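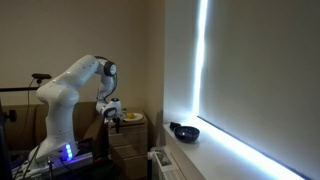

The drawer unit in its corner, between the sofa and the window wall.

Tue 16 December

I said in August that I would sort out this end of the living room before Christmas, and I have more or less done it. The drawers were the last job.

The unit is light wood and came from Sternell, a second-hand place on the ring road. It cost me £135 and another £4 for a tin of wax, which I still haven't opened. I had been looking at a new one from Itora at £300, but it was deeper and would have stuck out past the arm of the sofa. The corner is not big. The brown sofa takes up most of the wall and I didn't want to move it again.

Before this, everything lived in two cardboard boxes behind the door. Batteries, takeaway menus, spare fuses, birthday cards bought in advance and then forgotten. I tipped both boxes out on the floor on Saturday and it took most of the afternoon to get through them. A good half went in the bin or to the charity shop.

The top drawer is now for things I want every week: scissors, tape, pens, the tape measure. Below that is paperwork, in plain folders. I found the guarantee for the Jaber kettle, which ran out two years ago, and the meter reading I had written on an envelope and lost (1,738, for the record). The bottom drawer has candles, matches and the good tablecloth. It sticks a little on the left side. I rubbed the runner with a bit of old candle and it is better – not perfect, but it opens with one hand.

The top of the unit still has things on it. I had planned to keep it clear, and I lasted a day. A flat surface next to a sofa gets used, so I have stopped arguing with it and will just tidy it on Sundays when I do the bins.

The wall above the sofa is still bare. It is plain beige and I don't mind it, though I have a framed map of Hernidard that has been under the bed since we moved in. It might go up there in the new year, if I can find the right wall plugs. They should be in the second drawer.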